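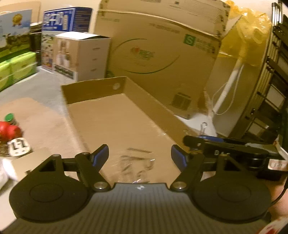 *Open cardboard tray on a gray and tan surface.*

**Unit 4: Corrugated board and shallow trays**

Reading for this unit: Chapter 3 of the course pack, plus the Cloretton case sheet.

Corrugated board has two parts. The flat outer sheets are the liners, and the wavy sheet glued between them is the medium. One medium with a liner on each side is single wall. Two mediums and three liners make double wall.

## Flute direction

The flutes act like small columns. A box wall is strongest when they run up and down, because the load from above travels along them. Turn the same board sideways and the wall folds early.

Trays are a special case. The walls are short, so they rarely buckle, and the weak point is usually the floor. For a long tray, run the flutes in the floor across the short side – the span is smaller that way and the sag is less.

## Moisture

Paper takes up water from the air, and board loses strength as it does. In the Cloretton case, trays packed in January held up well, and the same trays failed in the summer warehouse. The board had not changed. Compare the two columns on the case sheet before class and note the humidity for each.

## Corners

- **Glued:** quick on a machine, needs a clean tab
- **Locked:** no glue, folds flat again, uses more board
- **Stapled:** strong, harder to recycle

The Prokavow tray uses locked corners with a tab 37 mm long. An earlier version had 29 mm tabs, and they pulled out when the tray was lifted by one end.

## Worked problem

A tray weighs 40 g empty and carries 69 g of goods. Five are stacked. What load does the bottom tray carry?

Each full tray weighs 109 g. Four sit on the bottom one, so the load is 436 g. Leave out the bottom tray's own weight, and its contents too, as those rest on its floor.

## For next time

Bring one used tray or box from home. Mark the flute direction on each panel in pencil and be ready to say which panel would fail first.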